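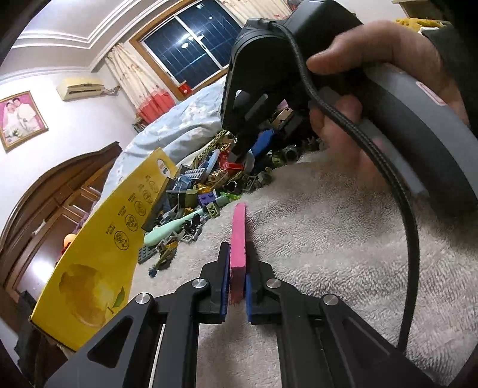
Slide 1. Hand-held gripper with a pink block between the blue finger pads. Toy bricks behind it.

Robotics club talk, Tuesday, May 6, 2025
Speaker notes, Ravindra Bhardwaj

Leave slide 1 up while people find seats. Say who I am and that Consuelo Cusi is taking the second half.

Start with the task. Pick up one small item from a blanket, move it, let go. Sorting toys is our practice job for the season. The project is called Villca on the club page, so use that name.

Point to the two fingers on the slide. The block is held upright and sticks up past the fingertips. Ask the room where they would grip it. Take a couple of answers and move on.

Then the blanket. It has a looped surface, like a towel. Soft ground moves when you push down on it, and the new members always push down too hard. Tell them to come in level and close slowly.

Slide 2. The log. We have 1,144 tries written down since February. Each line has the item, who was holding the gripper, and whether the item was dropped. Show how a line is filled in. If the drop column is left blank, the line gets thrown out. Say this twice.

Slide 3. Groups. We work in teams of 4. One person holds the gripper, one calls the item, one writes, one resets the pile. Swap after 5 tries. Do not let the same person write all evening.

Slide 4. What goes wrong. Flat bricks are hard to get a finger under. Wheels roll. Studs catch on other studs and two bricks come up together. Log that as a miss even if the right brick is one of them.

Hand over to Consuelo for the Rirance match rules. She needs the clicker and the table mic.

Questions at the end. If someone asks about joining, the form is at the back table and needs a parent signature for anyone under 18.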